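Nerno Hand, right side, build kit
by Kwak

In stock. Ships flat in one box, with printed parts, servos, screws, wiring and the finger tendons already cut to length.

Hi, Seon-mi here. I run the Kwak shop page and I also put together most of the hands we test, so I figured I'd write this one up myself instead of pasting in a spec sheet.

The Nerno is a black jointed hand that bolts to the end of a straight rod. It started as something for my own bench. I had a cheap arm I liked a lot and a two-finger claw on it that I didn't like at all, because anything round rolled right out of it! So I drew some fingers, printed them, hated them, printed them again, and by August I had a set that curled the way I wanted. Hyun-seo Myung redid the knuckles after that and they're much better than mine were (he'll tell you so).

You get 12 servos in the kit. Every screw is on the outside where you can reach it with the driver that comes in the box. Some people have told me it looks unfinished that way. I swap finger segments all the time and I'm not giving that up for a smooth cover, sorry.

What I practice on is a toy kitchen. It's the right height for my bench, the pans are real enough to be annoying, and plastic fruit doesn't go bad when you leave it out over a long weekend. The reach I keep going back to is over the sink and onto the edge of the saucepan.

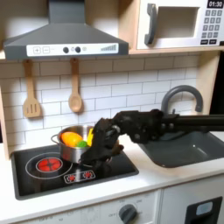

Nerno Hand at the saucepan, fingers curled over the rim.

A rim is a good test if you're just getting started. It's thin and shiny, and the fingers have to come down on the side of the pan without knocking into whatever is in there. Start with the pan empty, go slow, and set your closing limit before you try to lift anything. I skipped that last step on my first build and stripped a servo, so there are 2 spares in the box now.

Build time is one long evening if you've soldered before. If you haven't, split it up and do the palm first. Route the wires before you close the palm! I still forget.

What else you need: an arm with a straight rod end, a power supply for the servos, and some kind of controller. I use the Fukix board and the settings file on the downloads tab is for that one. Other boards are fine, you'll just be typing in your own limits.

Grip pads come in 3 firmnesses. Soft is what I leave on for kitchen stuff. The firm ones are nice for blocks and tool handles but they skate on polished metal.

The left hand is coming, it's called Hernura for now and the thumb isn't right yet. You can put your email on the list and I'll write when it is.

Price is $200 for the full kit. Finger segments, pads and tendon cord are all sold separately on the parts page, and if you break something odd that isn't listed, send me a photo and I'll see what's in the drawer.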